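Aug 23, 2020
Layout notes, big room, center table

Second go at the center table. Flurina's idea is that a covered table in the middle of the room, dressed like something in a home, gives people a place to put things down and keeps the work desks clear. I said last time I didn't believe it, and I'm writing this down partly so I can't claim later that I was on board.

Setup was done before I came in. Cloth on, tray on, plant on. Vinzenz measured 70 cm from the table edge to the nearest chair and called it enough to walk past. On paper, yes. With a bag on your back and someone coming the other way, I doubt it. I walked it a few times and caught the cloth with my hip once.

The cloth. Loukia likes it, says it softens the room. My problem is the overhang. You can't see the table leg until your foot meets it, and anything stored underneath gets forgotten. The last carton that went under there stayed so long we reordered the cable ties that were in it. Kai-wen wants clips at the corners. Try the clips, but I would rather see it run a week with no cloth at all, for comparison. Without that we are only comparing the cloth to our own opinion of it.

The tray. Supposed to be the drop spot for small stuff. Meinrad's tally sheet says 33 items were put on the table and 10 of them in the tray. He reads that as promising. I read it as most people ignoring the tray. He also started the sheet late and let Flurina fill in a stretch of it from memory, so I wouldn't lean on either number. If it gets repeated, one person keeps the sheet, start to finish, and it isn't Flurina or me. We both want a particular answer.

Cups: no name on any of them, again. I threw out one that turned out to be Loukia's (sorry). Marker on a string, tied to the table leg? She says it will be gone in a day. Probably.

Lighting at the table is fine. Meter gave 1040 lux on the tabletop, taken once, with the meter lying flat and me leaning over it, so take it as a reading and not much else. Repeat with the meter on the tripod.

Plant: needs a saucer under it before anyone waters it on that cloth. Kai-wen asked if it could move to the windowsill. Fine by me.

What I'd accept as evidence that the center table works: the desks on the right side of the room stay clear for a full week with no reminders. They weren't clear today. Flurina says the clutter there was old. Could be, but we didn't clear them first, so we can't tell. Clear them before the next run!

To do
- clips (Kai-wen)
- blank tally sheet, with a start time on it (Meinrad)
- clear right-hand tables, all of them (me, Vinzenz)
- widen the walkway or lose a chair, then measure again
- saucer

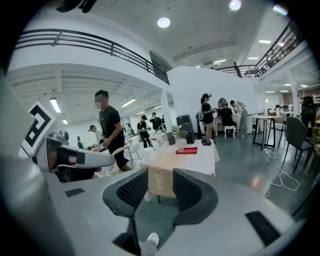
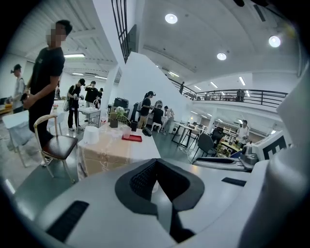 Center table with the red tray and a clear cup on it, people standing beyond. Both views.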